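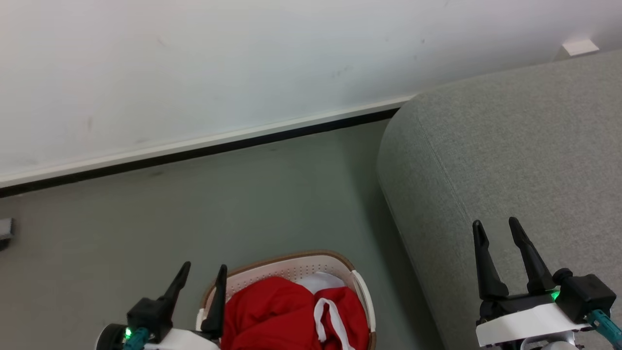
Wall and sofa corner, front room

The old driver on the front room pendant failed in September with 3,451 hours on the meter. The lamp itself was fine. The driver was an Inadska constant-current unit, 900 mA, and the fault was the usual one: slow start, then a visible flicker at the bottom of the dimming range, then nothing. I opened the case and found one swollen capacitor on the output side.

The replacement is a Jenden unit with the same current rating and a wider voltage window. Wiring is the same on both sides. Polarity on the output matters, and the Jenden terminals are the other way round from the Inadska ones, so check the print on the case and ignore the position of the old wires.

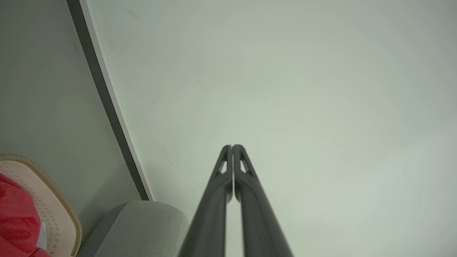 R. Halliwick
Jul 10, 2022

Dimming took longer than the swap. The wall dimmer is a Ginton trailing-edge type with a minimum load setting on a small screw behind the plate. As supplied it was set too low for this driver — the light dropped out and came back every few seconds. Turning the screw up until the light held steady at its lowest level cured it. The lowest level is now a little brighter than before, which I can live with. 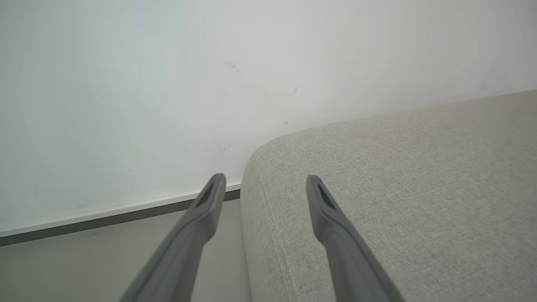
Heat is the next thing to look at. The old driver sat in the ceiling rose with almost no air round it, and I suspect that shortened its life. I could move the new one to a vented box lower down. A baseboard like the one in the photo gives a straight line to run cable along, though the output run gets longer and the voltage drop has to be worked out again. With 2 core cable of the size I have, the loss is small enough for a constant-current driver to make up. I have not cut any holes yet. The meter stays on the circuit and I will post the case temperature once I have a full set of readings.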